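About Gekgate Books

Hi, I'm Elis Morgan, and I run Gekgate, a little shop and reading site for people who love space opera and the tie-in novels that go with it. 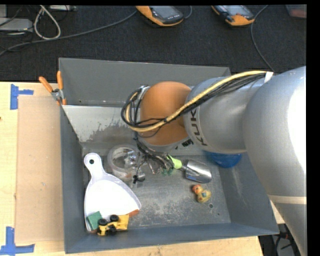 I started the site because I couldn't find anyone to talk to about the Nandavis books. If you've never read them, they follow a salvage crew in the years after a long war between two star systems, and there are far too many of them (I own every one, some of them twice, and I'm still missing a decent hardcover of the fourth). I wrote up the first book one February evening, posted it, and went to bed. By breakfast there were 2 comments, both telling me I had the reading order wrong. They were right! I fixed it, and I've been fixing it ever since.

The shop came later. I had boxes of doubles in the hall and people kept writing to ask if I'd sell them, so I put up a list. These days I keep 500 or so titles in my head as "must find" and a much smaller number on the shelf. As I type this the shelf stands at 163 paperbacks, all read by me or by whoever had them before me. I grade them the boring way: good, fair, and "you'll want tape."

Reviews are still the part I like best. I read the whole book before I write a word, and I keep the big plot turns under a spoiler line so you can stop in time. I don't give stars. I tried it for a while and kept going back to change them, usually after a reread, and once after an argument with my sister over the ending of Cornorent, which she thinks is brave and I think is missing a chapter. You'll find both our opinions on that page, hers first, since she asked.

The name, by the way, comes from the jump station in the second Nandavis book, the one where the ship is stuck in line for most of the middle section. Readers either love that stretch or skip it. I love it.

There's a monthly letter too. It has 199 readers at the moment and I'd be thrilled to see one more. It's mostly new arrivals, a bit of grumbling about cover art, and whatever I've been reading on the train. Last time it was all about Guimarães, a standalone about a mapmaker on a colony moon, and I got more replies to that than to anything I've sent.

If you want to sell me books, ask where to start with a series, or tell me my reading order is wrong again, use the contact form. I answer everything myself, usually late in the evening with a cup of tea going, so give me a few days. Orders go out twice a week, wrapped in brown paper, with a bookmark tucked in.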